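Getting black fabric to behave: tips from my sewing table
by Yvette Paquette

I've been hanging, pressing and generally wrestling with black cloth for 13 years now, for school plays, stalls and the Tavton winter fair every December, and I still learn something each time I get a length of it out. 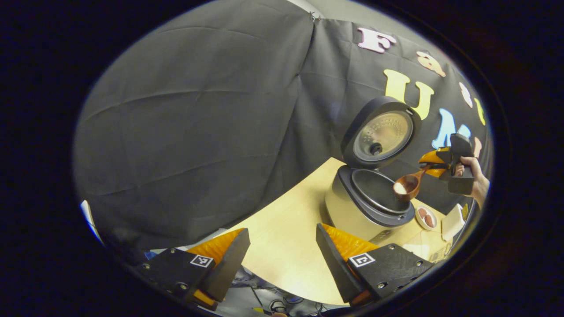
Creases

Black cloth shows every fold it has ever been put into, bless it. The kindest thing you can do is roll it round a cardboard tube when you put it away (ask at a carpet shop, they're usually glad to see the back of them). If yours has been folded in a drawer all summer, hang it up the night before and go over it with a steamer from the back, working downwards. An iron will do the job too, but put a clean tea towel in between or you'll end up with shiny patches, and those never come out, believe me!

Fluff and pet hair

A lint roller is lovely for a quick going over, though you'll get through a fair few sheets on anything bigger than a tablecloth. For large pieces I put on a damp rubber glove and stroke it all one way, then shake the whole lot out of the back door.

Joining two widths

Most cloth won't be wide enough on its own. Sew your widths together with a plain seam, press it open, and then run a second line of stitching 2 cm in on each side if it's going to be pulled about much. Use a proper black thread and check it in daylight. I once did a whole curtain in navy by lamplight.

Sticking on paper letters

Low-tack tape rolled into little loops holds card well enough for an afternoon. For longer than that, three small stitches through the back of each letter will see you right, and they snip out in seconds when you want the cloth plain again.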